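Zwischenstand Greifzelle Medelberg, 11. Februar 2026

Hallo Frau Koyama,

ich fang gleich mit der Zelle an, der Papierkram kommt separat. Seit Dezember hatten wir am Greifer ständig ein leichtes Spiel, und Dariusz und ich haben jetzt endlich beide Finger runtergenommen und die Führungen gereinigt. Ziemlich viel Abrieb drin, lecker war das nicht! Neues Fett ist drauf, die Schrauben sind nachgezogen, und das Wartungsintervall habe ich auf 800 Zyklen gesetzt (vorher stand da schlicht gar nichts). Den Nullpunkt mussten wir 2 Mal anfahren, beim ersten Versuch war noch der alte Offset geladen — mein Fehler.

Die Handgelenkkamera macht mir mehr Sorgen. Auf ganz kurze Distanz bleibt sie unscharf, da hilft auch die neue Kalibrierung nichts. Kartini fragt bei Firnex nach einer anderen Linse, Lieferzeit wohl um die 20 Tage.
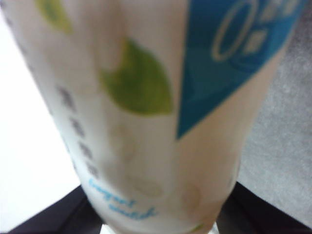
Handgelenkkamera im Nahbereich: weiße Kunststoffflasche, unten die beiden schwarzen Greiferfinger.

Offen sind noch der Kabelschlepp und die Ersatzfinger von Brokgate. Die Rechnung dazu schicke ich nach, sobald Gerardo sie freigegeben hat.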